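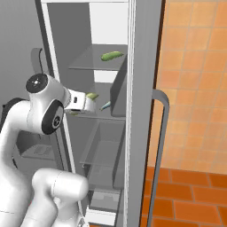

Sturden's support desk wrote back that a fridge set to 2 will hold the same temperature on every shelf. My loggers disagree, so a short thread on where cold air goes in a kitchen fridge.

Two loggers, one on the top shelf, one in the crisper drawer. Both Pluvow units, one reading every 60 seconds. Ran them overnight with the door shut.

Top shelf averaged 6 C. Drawer averaged 2 C. The dial was not touched.

The vent on my model is low on the back wall. Cold air enters there and sinks. Anything pushed against the vent blocks the flow — the top shelf warms first.

Door shelves were worse. I moved one logger there in the evening and it climbed every time someone went in for a drink. Milk does not belong there. Mustard is fine.

Cucumbers get pitted skin if they stay too cold for days. Mine now go on the middle shelf, toward the front.

Next run is in May, when the kitchen is warmer. Same loggers, same dial setting, fan cover cleaned first. Will post the CSV.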